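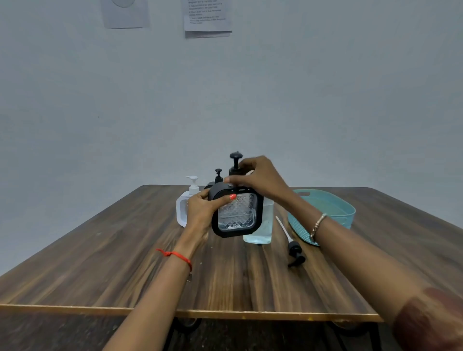
펌프형 디스펜서 리필 작업을 로봇에게 맡길 수 있는지 확인하는 방법

가사 자동화 평가에서 물비누 리필은 자주 빠지는 항목이다. 사람에게는 1분도 걸리지 않는 일이라 난이도가 낮다고 여기기 쉽지만, 양손 협응, 나사 체결, 투명체 인식, 액체 취급이 한 작업에 모두 들어 있다. 이 문서는 양팔 로봇으로 이 작업을 단계별로 시험하고 결과를 기록하는 절차를 설명한다. 절차는 Modis 작업대에서 정리한 것이며, 평행 그리퍼 두 개와 헤드 카메라 한 대를 갖춘 구성이면 대부분 그대로 적용된다.

1. 준비물

- 사각 디스펜서 2개 이상. 불투명한 것과 투명한 면이 있는 것을 섞는다.
- 투명 유리병 1개와 분리된 펌프 1개
- 물 900 mL. 초기 시험에는 세제를 쓰지 않는다.
- 저울(1 g 단위), 흡수 패드, 정리용 바구니
- 사람이 같은 작업을 수행한 시연 기록

시연은 머리 높이 시점에서 양손이 모두 보이도록 촬영한다. 한 손은 몸통 아래쪽을 잡고 다른 손은 펌프 헤드 바로 아래를 감싸는 자세가 기준이 된다. 두 손의 역할이 중간에 바뀌는 시연은 별도 폴더에 둔다.

2. 작업 분해

전체를 한 번에 실행하지 말고 다음 여섯 구간으로 나눈다.

(1) 몸통 고정
(2) 펌프 헤드 파지
(3) 나사 풀기
(4) 펌프를 수직으로 빼내어 내려놓기
(5) 액체 붓기
(6) 펌프 삽입 및 체결

구간마다 시작 조건과 종료 조건을 적는다. (3)의 종료 조건은 회전 각도로 정하지 않는다. 제품마다 나사산 수가 다르므로 펌프를 2 mm 들어 올렸을 때 몸통이 따라오지 않는지를 본다.

3. 몸통 고정

파지력은 낮은 값에서 시작해 단계적으로 올린다. 사각 몸통은 마주 보는 두 면을 잡아야 하며, 모서리를 대각선으로 잡으면 회전 토크가 걸릴 때 미끄러진다. 빈 용기는 가벼워서 반대쪽 팔의 움직임에 쉽게 끌려간다. 내용물이 없는 상태와 반쯤 찬 상태를 따로 시험한다.

검은색 용기 두 개를 앞뒤로 놓으면 분할 모델이 둘을 한 물체로 묶는 경우가 있다. 첫 시험에서는 간격을 충분히 벌리고, 통과한 뒤에 좁힌다.

4. 나사 풀기와 펌프 분리

손목 회전 범위가 부족하면 다시 잡는 동작을 반복하게 된다. 다시 잡을 때마다 몸통 자세를 재추정한다. 노즐이 손가락에 걸리는지도 확인한다. 노즐이 한쪽으로 돌출되어 있어 파지 각도가 제한되고, 이 때문에 실패하는 비율이 생각보다 높다.

분리한 펌프에는 긴 튜브가 달려 있다. 튜브 끝이 입구를 완전히 벗어나기 전에 옆으로 움직이면 용기가 넘어진다. 수직 이동 거리는 튜브 길이에 여유 20 mm를 더해 설정한다. 내려놓는 위치는 용기에서 떨어진 평평한 곳으로 한다.

5. 붓기

유량은 영상만으로 판단하지 말고 저울값을 함께 쓴다. 옅은 색의 액체는 투명 용기 안에서도 수면 검출이 불안정하다. 목표량의 80%에서 기울기를 줄이고, 95%에서 병을 세운다. 마지막 방울이 입구 바깥으로 흐르는지는 흡수 패드의 무게 변화로 기록한다.

6. 재조립

가장 어려운 구간이다. 튜브가 휘어 있으면 끝점이 펌프 축과 어긋나므로, 헤드 위치가 아니라 튜브 끝 위치를 기준으로 제어해야 한다. 삽입 후에는 반대 방향으로 4분의 1바퀴 돌려 나사산을 맞춘 다음 조인다. 기울어진 채 체결되었는지는 조인 뒤 헤드의 수평을 측정해 판정한다.

7. 판정과 기록

구간별 성공 여부, 소요 시간, 사람의 개입 횟수를 남긴다. 개입이 한 번이라도 있었으면 전체 성공으로 세지 않는다.

Modis에서는 분해한 구간 단위로 2,478회를 실행했고, 그중 재조립 구간이 700회였다. 재조립 성공률은 55%였다. 몸통 고정과 붓기는 반복 시험에서 안정적이었으나, 여섯 구간을 연속으로 실행하면 앞 구간의 작은 자세 오차가 재조립까지 누적된다.

현재 수준에서는 붓기와 용기 이동을 로봇에 맡기고 체결은 사람이 하는 분담이 현실적이다. 매장 비품 보충처럼 같은 용기를 반복해서 다룬다면 펌프 헤드에 맞춘 전용 손가락과 고정 지그를 쓰는 편이 낫다. 용기 종류가 섞이는 가정에서는 지그를 쓰기 어려우므로 4절과 6절을 용기별로 다시 시험한다.

세제로 바꾸어 시험할 때는 그리퍼 패드의 마찰이 크게 떨어진다. 매 회 패드를 닦고, 3절의 파지력 설정부터 다시 시작한다.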